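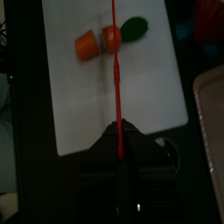 The toy carrot on its cutting board, seen from down by the gripper.

I've been promising the Borkine group a write-up of the open day since Sunday night, so let me get it down before I forget the good parts (and before I lose the leaflet, which already has mustard on it).

The Catacutan workshop opened its doors at ten, and by the time I found parking there was a line past the loading dock. They told us at the welcome table that 588 people had signed up ahead of time! My sticker was number 610, so I guess a few of us just wandered in. You could go around the rooms in any order you liked. I skipped the talk and went straight to the play kitchen demo, which they call Irnis, and I stayed there so long that my coffee went cold on the windowsill.

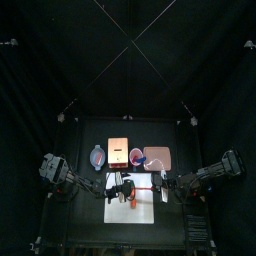 Two-armed work is the thing I came to learn about, and if you've ever tried to fold a fitted sheet with one hand you already know why. I've only built single-arm kits at home, and my poor little arm shoves everything it touches across the table. With two you get options. One can steady something while the other one works, or they can share a job, which means each has to keep track of where its partner is. I kept looking at that thin red line stretched tight between the two grippers, right across the white surface, and thinking how little slack there is for either arm to be off by much. My homemade one would have sent it flying into the curtains.

There's a Q&A corner by the door, so of course I camped out there and asked far too many questions. The one I really wanted answered was how much practice goes into a setup like Irnis. They've logged 759 practice runs on the play kitchen since January, with toy food only, and they keep the bad ones too. I loved that. I have a whole drawer of failed solder joints at home and I feel a bit better about it now.

I also asked about the little cameras down at the wrists. From where we were standing you get the big picture of the table, but down close is where you see whether the fingers have a proper hold on something. It made me want to go straight home and strap one onto my own arm, even if I have to use tape. (I will be using tape.)
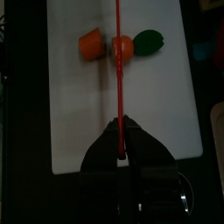 Red rod between the fingertips, carrot pieces up ahead.

After that I did a fast lap of the other rooms. Zisto had a table with spare gripper fingers you could squeeze and bend, and I came away with a bag of 6 rubber pads for my kit. The hot dogs ran out at one, so eat early if you go next time. They're hoping to do another open day before the end of the year, and if anyone from our group wants to share a ride, I have room for three in the back as long as you don't mind sitting next to a toolbox.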